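Workbench Notes
Home | Essays | Build Logs | Parts Bin | Contact
Filed under: Grippers & End Effectors, Opinion
Last updated in June

Give the cheap gripper a fair hearing, and then give it a pen

I have spent most of this spring with two grippers and one arm, and I have come out of it with an opinion that I would like to share at some length, if you have a cup of coffee and a little patience. The opinion is that we compare grippers in the wrong way. We bolt them on, we hand them a cube, we write down how hard they squeeze, and then we argue for weeks over numbers that have very little to do with what any of us want a gripper for.

The two in question are the Grendivero, a parallel-jaw unit with stiff metal fingers, and the Clekel, which has three soft fingers pulled by tendons and a palm that gives a bit when you push on it. Both went on the same Tamayo arm, with the same controller and the same wrist camera, in the spare room of my house in Vostville. I didn't want a bake-off with a winner's ribbon at the end of it. I only wanted to know which one I would reach for on an ordinary morning, and I was fairly sure before I started that it would be the soft one. Soft fingers look like the future. They look kind, somehow, and I am as easily charmed by that as the next person.

So I began the way everybody begins, with the cube. Foam cube, wooden cube, printed cube. Both grippers picked up all the cubes. I put the cubes on a slant and both grippers picked them up again. I ran the Grendivero through 2,000 closes without anything in its jaws, just to see if the repeatability would drift, and it didn't drift in any way I could measure with the tools I own. The Clekel went through the same number and one of the tendons needed a quarter turn of tightening afterward, which took me less time than finding the right screwdriver. If I had stopped there I could have written you a very tidy table, and I nearly did. I even had the column headings.

What pulled me up was a note from Rigoberto Echeverri, with whom I have been trading letters on this sort of thing for years. He asked what the table was for. He wasn't being rude, he is never rude, but he wanted to know what I would do differently after reading it, and I sat there with my coffee going cold and couldn't come up with an answer. A cube stands by itself with a lot of air around it. Almost nothing in my house does. The spoons are in with the other spoons, the screws are in the jar, and the pens, bless them, are all leaning on each other in a plastic organizer.

And so I moved on to pens. I set up a small task, the kind a person does without a thought: take a marker out of a compartment, and later put one back, without dragging its neighbors along. I scored it three ways, by whether the right marker came out, whether the others stayed put, and whether the organizer moved. That third score turned out to be the one I cared about most, and I hadn't even meant to include it at first.

The Clekel, my favorite, had a hard time. Its fingers are generous in every sense, and when they spread to get around a marker they also get around whatever is beside it. More than once I watched it lift out two pens together in a sort of bouquet. When it did get hold of a single marker the grip was lovely, firm and forgiving, and I don't want to take that away from it. But the fingers needed room on all sides, and an organizer has no room to give.

The Grendivero went in like a pair of tweezers. It was better at the crowded compartments and worse at everything that came after, as a round barrel between two flat jaws likes to swivel. I glued thin rubber to the fingertips and that helped a good deal. Then the camera became the trouble – mounted on the wrist, it sees the tops of the pens very well right up until the jaws are close, and from there on it sees mostly jaws. I tilted the bracket by 15 degrees and got some of the view back, and I would tell anyone buying a wrist camera to think about the bracket before they think about the resolution.

Neither of them, however, could do a thing about the organizer sliding. It is a light piece of plastic and it goes where it is pushed. I could have taped it down, and plenty of people do tape things down, and I have come to think that the tape is a small fib we tell ourselves about how the machine is doing. At home no one tapes down the pen holder. We use the other hand.

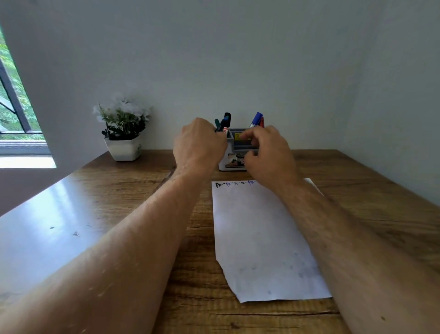
Yen-ting Lui wrote back, after reading a draft of this, that the second hand is a costly answer to a cheap problem, and that a rubber foot under the organizer would have saved me an argument for a second arm. Change the furniture a little, Yen-ting says, and most of these tasks get easier for the machine and for the people too, so why be proud about it?

I have turned that over a good many times, and I think it is a fair point that stops a little short. I can put a rubber foot under one organizer. I can't put one under every cup and jar and box that I might someday want opened, and what the left hand does for the right changes from one minute to the next. Sometimes it holds the container near the rim, sometimes it parts the pens so that the fingers have somewhere to go. That is a lot of work to ask of a rubber foot, though I did go out and buy a packet of them, and they're very good under the toaster.

My own preference, then, if you are planning to spend money on this, is for two modest grippers over one splendid one. They needn't match. I would be happy to see the Clekel on the left, where its big gentle grasp could steady things, and the Grendivero on the right with its rubber tips, going in after the marker. I haven't been able to try that yet. I have the one Tamayo arm, and a second one with its controller was quoted to me at $3,141, so for the present it remains a drawing on the back of an envelope.

In the meantime I would ask the people who publish gripper comparisons, including the ones I enjoy and will go on reading, to put at least one crowded container in the test and to leave it loose on the table. Tell us what happened to the neighbors. Tell us where the camera was and what it could see at the last moment before contact. And keep the cubes, by all means, as I am still fond of the cubes and I have a whole drawer of them.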